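Search articles, topics...

Mug tree

Category: Kitchen storage > Racks and stands

A mug tree is a freestanding household rack for hanging cups and mugs by their handles. It has a base, an upright post and a number of short arms or pegs. The name comes from its shape. Mug trees are also sold as mug stands, cup trees or mug holders.

Construction

The base is usually round, square or rectangular and is wider than the post so that the rack does not tip when mugs are hung on one side only. Heavier bases are used on taller models. The post is fixed to the base with a screw from below or with a glued joint.

The arms are normally wooden dowels or bent metal rod. On wooden trees each arm is set into a drilled hole, either level or at a slight upward angle. Angled arms hold a handle more securely. Level arms are simpler to drill and are common on inexpensive racks. Most trees have four or six arms, set at different heights so that neighboring mugs do not knock together.

Beech, pine, rubberwood, bamboo and coated steel are common materials. Wooden trees are often sold unfinished or with a light coat of oil.

Use

A mug on a tree hangs with its opening tilted to the side or downward, which keeps dust out and lets leftover water drain. Trees are kept on counters, tables and sideboards, often near a kettle or coffee maker. They take up less surface than the same number of mugs standing side by side, but more height, and may not fit under low wall cabinets.

Mugs with small or closed handles, such as some espresso cups, may not fit over thicker arms. Very large mugs can strain a glued joint over time.

Care

Wooden trees are wiped with a damp cloth and dried. They are not suitable for the dishwasher. A loose arm can be taken out, cleaned of old glue and reset with wood glue.

Makers

The Norum workshop in Mulside made a six-arm tree, the Cattaneo, designed by Catherine Leckie. It stood 40 centimeters tall and weighed 860 grams. The first run was 100 pieces, sold with a small card on how to tighten the post.

Shares: 52
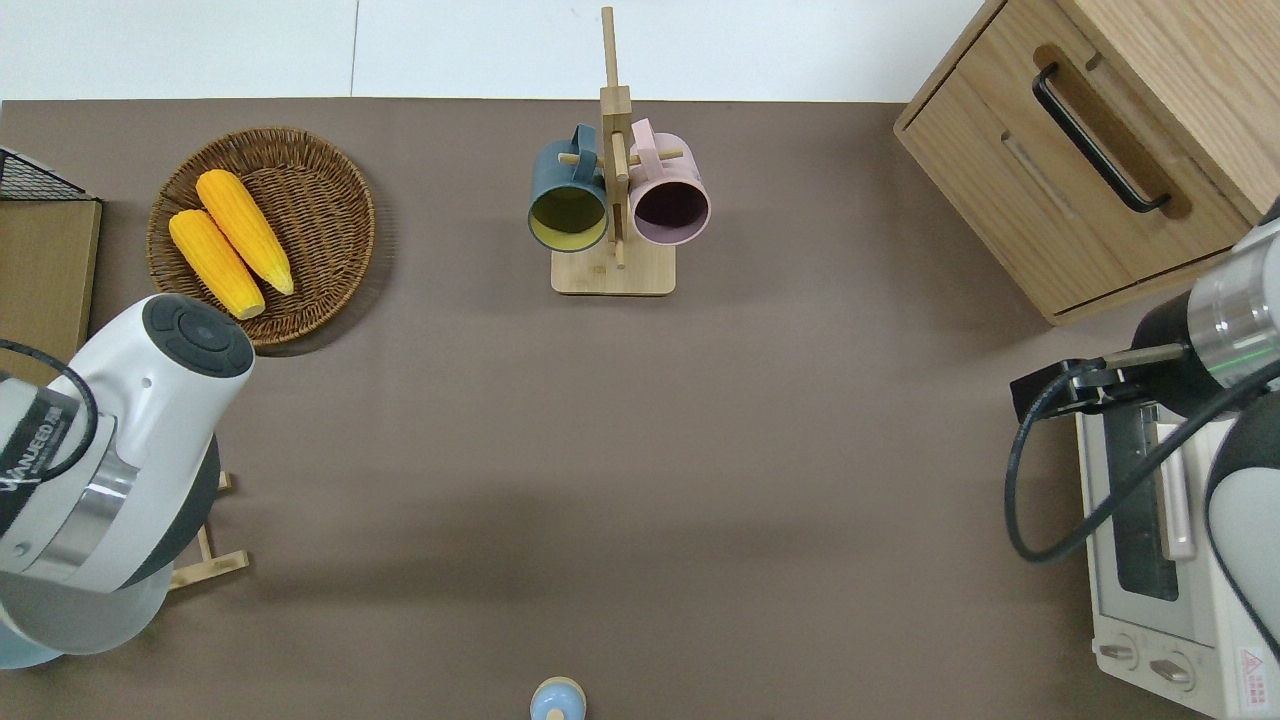
Later Cattaneo trees were sold through the housewares store Flonevetti. The post and arms were unchanged, and the base was supplied with felt pads.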